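Chapter 6
Looking After a Hand-Held Gripper

I looked after grippers for a long time before I ever wrote anything down about it, and I paid for that. The first one I had charge of, a Flismont with a grey shell and a sticky left finger, spent more hours on my bench than it did working. I blamed the motor. I blamed the cable. In the end it was pad fluff, a little grey felt of it packed in behind the finger, and I'd had the whole housing apart twice before I thought to look there!

So this chapter starts with the dull end of the job: pads, fingers, slots and screws. We'll get to the wiring in Chapter 7 and the software settings in Chapter 8, and you're welcome to skip ahead if your tool is already clean (it isn't, but go on).

You'll need a soft brush, a lint-free cloth, the small hex key that came with the tool and a decent light. I also keep a Wolline feeler set in my apron pocket, though any thin gauge will do for the jaw gap. Switch off, take the battery out and write the cycle count in the log before you touch anything. The last one I serviced read 1,558, and I was glad to have that number a month later when the same finger came back loose.

6.1 Getting to know the jaws

Hold the tool so you're looking up past the fingers. Most people only ever see theirs from above, and you miss a lot that way. I like to do this first check out on the workshop floor, under the ceiling lights, before I carry anything back to the bench. Look at the mesh faces of the two pads, then at the pale surface down between the fingers, where crumbs and threads like to settle. Have a look at any slots in the housing as well - they're easy to forget, and dust is very fond of them.
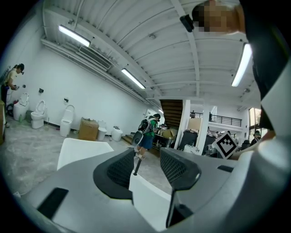 6.2 Cleaning the pads

Brush along the mesh, never across it. Going across lifts the weave at the corners, and once a corner has lifted it will catch on every cardboard edge it meets. Work from the root of the finger to the tip and tap the brush out as you go. If the mesh still looks shiny after brushing, wipe it with a barely damp cloth and leave it alone until it's dry. I know it's tempting to hurry this bit with a hot air gun. I did that once, with an Ivex pad, and it curled up like bacon.

How often? My own rule is a brush every 300 cycles and a fresh pair of pads at 600. If your floor is dusty you'll want to brush sooner, and you'll soon get a feel for it. Change both pads together, even when one looks fine. A new pad facing a worn one grips crooked, and then you'll be chasing a fault in the fingers that was never there.

6.3 Checking for play

With the pads clean, close the jaws gently by hand and rock each finger from side to side. A tiny bit of give is normal. A click is not, and means the pivot screw wants a quarter turn - a quarter, please, and then try it again. Tehrani fingers have 2 pivot screws each, so nip them up in turn and finish on the one nearest the housing. Write down which finger you adjusted and put the battery back last of all.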